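Floron · equipos para lavanderías de autoservicio
Ficha actualizada el 11 octubre 2026

Lavadora + secadora en columna, modelo **Bomen**. Para quien quiere montar local pequeño, o meter más máquinas en el que ya tiene. Se vende suelta o en lote con central de pago. No es franquicia: ni canon de entrada ni porcentaje mensual. Compra la máquina, es suya, pone el rótulo que quiera.

Se sirve desde nuestro almacén, montada y probada. Plazo normal tres semanas, en verano algo más.

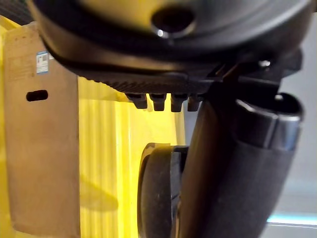
## Qué incluye

- Columna Bomen completa, lavadora abajo, secadora arriba
- Patas regulables y kit de anclaje a suelo
- Mangueras de entrada (fría y caliente) y codo de desagüe
- Selector de monedas o preinstalación para central, a elegir al hacer el pedido
- Manual en español y portugués
- 2 años de garantía en piezas. Mano de obra, el primero

No incluye: conducto de salida de vapores, obra de fontanería, bancada de hormigón si el local la pide. Pregunte antes, que luego vienen los disgustos.

## Medidas y conexiones

| | |
|---|---|
| Ancho | 70 cm |
| Fondo | 105 cm |
| Alimentación | trifásica, monofásica bajo pedido |
| Calentamiento | eléctrico o gas |
| Desagüe | por gravedad, bomba opcional |
| Acabado | gris o blanco, mismo precio |

Ojo con el fondo: es el del mueble. Hay que dejar sitio detrás para mangueras y para que el técnico pueda meter el brazo. Si va pegada a pared, mire la opción de acceso frontal (se pide de fábrica, luego no se puede cambiar).

Puerta del local: mídala. La columna viaja en dos cuerpos, pero el de abajo no se desmonta más.

## Pago y control

Tres maneras:

1. Monedas, selector en cada máquina. Lo más barato, lo más simple. Hay que ir a vaciar.
2. Central **Rastix**, una para todo el local. Monedas, billetes y tarjeta. Desde la central se cambian precios y se ponen horas valle.
3. Mixto. Se puede empezar con monedas y pasar a Rastix después, el cableado ya va previsto en la máquina.

La central avisa al móvil si una máquina se para o si se queda sin cambio. Necesita internet en el local, vale un router con tarjeta SIM.

Dosificación de jabón: bomba **Noonan**, hasta 2 productos por máquina (detergente y suavizante). Con dosificación automática el cliente no trae nada de casa y se ensucia menos el cajetín. Las garrafas van detrás o en el cuarto técnico, si lo hay.
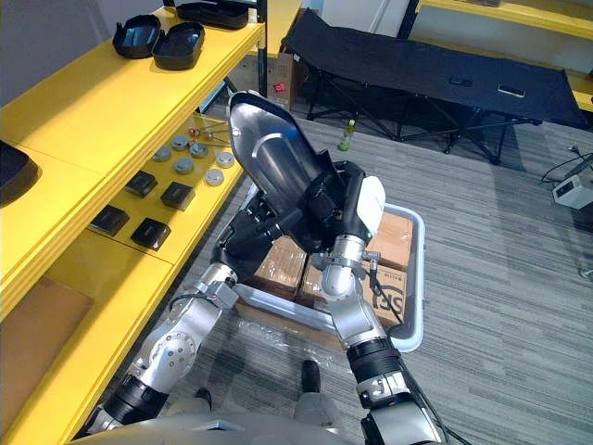

El consumo depende mucho del programa y de la temperatura, así que no ponemos una cifra bonita aquí. Mandamos la tabla completa por correo, programa por programa, y con sus tarifas de luz y agua le hacemos el cálculo por ciclo. Sin compromiso.

## Lo que suelen preguntar

**¿Cuántas columnas para empezar?** Depende del barrio y de los metros. Mándenos un plano, aunque sea a mano, y le proponemos distribución.

**¿Y la rentabilidad?** No damos porcentajes. Alquiler, horario y competencia pesan más que la máquina. Tenemos una hoja de cálculo para que meta sus números y juege con ellos, pídala.

**¿Financiación?** Sí, leasing o renting a través de entidad externa. El estudio tarda unos días. Hace falta el último ejercicio o, si es sociedad nueva, el plan de negocio.

**¿Licencia?** Cada ayuntamiento es un mundo. Entregamos ficha técnica y declaración de conformidad para el proyecto, lo demás lo lleva su técnico.

**¿Recambios?** Gomas de puerta, filtros, correas y electroválvulas siempre en stock. Placas electrónicas, bajo pedido.

## Mantenimiento

- Filtro de pelusa: cada día. Cada día, de verdad
- Cajetín de jabón: semanal
- Conducto de vapores: revisar cada junio, antes del calor
- Correa y rodamientos: revisión anual, con contrato o por aviso

## Pedir presupuesto

Por el formulario de la web o por teléfono en horario de oficina. Diga: nº de columnas, gas o eléctrico, tipo de pago, código postal de entrega y si hay escalones o rampa. Con eso sale el presupuesto en el dia, casi siempre.

Precios sin IVA. Portes a península incluidos a partir de la segunda columna. Baleares y Canarias, consultar.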